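Skin Care Formulation and Use > Cleansing > Hard water and barrier creams

Thread: Ceramide cream pilling over hyaluronic serum, hard water area

pudbridge_dry
17 August 2019
Looking for input on layering order. Current evening routine: Harner gel cleanser, Cliscombe hyaluronic serum, Marchand ceramide cream. The cream rolls up into small gray bits along the jaw within a minute of application. Tap water here tests at 329 ppm as calcium carbonate. Skin is dry, not oily anywhere. The pilling started in February, when I switched from the Marchand lotion to the cream.

tallowfree
Pilling is nearly always film formers. Check the serum label for carbomer or xanthan gum. If either one sits above the preservative, cut the serum to two drops and wait three minutes before the cream.

pudbridge_dry
Carbomer is fourth on the list. I was using a full dropper.

tallowfree
Then that is your cause. The water is a side issue.

lowfoam
Disagree on the water. At 329 ppm a soap-based cleanser leaves calcium salts on the skin, and the cream drags over them. I had the same problem until I changed cleansers. Serum amount made no difference in my case.

tallowfree
The Harner gel is a syndet, not soap. Glucoside and betaine surfactants do not form scum the way a fatty acid soap does. Your result applies to your cleanser.

lowfoam
Fair on the surfactants. Hard water still dries down on the face and leaves minerals behind – rinse, air dry and look at a dark towel. I would do the final rinse with distilled water for a week and change nothing else.

qs_to_100
Run one variable at a time. Week one, less serum. Week two, original serum amount, distilled rinse. If you change both together you learn nothing. Also check the cream for dimethicone. A high silicone load over a carbomer gel will roll no matter what the water is.

pudbridge_dry
Dimethicone is third. Starting with the serum change tonight.

marl_and_mica
Some people skip the serum in winter altogether. In a heated room with low humidity I get more from glycerin in the cream itself. I also don't rub. Press the cream on with flat palms – rubbing is what breaks the film.

lowfoam
Pressing helps, agreed. I would not drop the serum on that basis alone.

pudbridge_dry
Week one result: two drops, three minute wait, pressed on. Pilling is gone on the cheeks, still slight at the jaw. Distilled rinse is next.

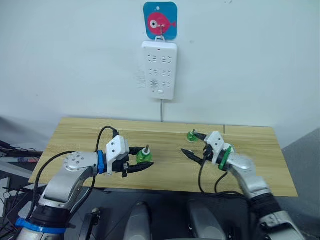
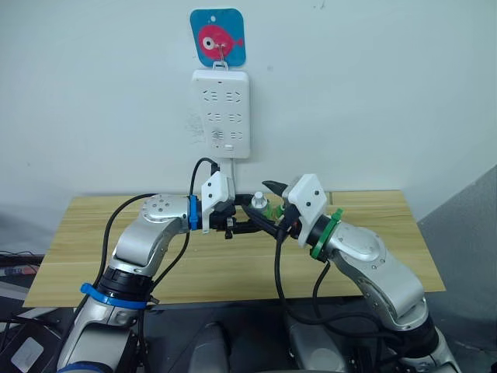 new_to_ceramides
Does the ceramide cream go on before or after sunscreen in the morning?

qs_to_100
Before. Let the cream set until it is no longer tacky, then apply sunscreen as the last step and leave it alone.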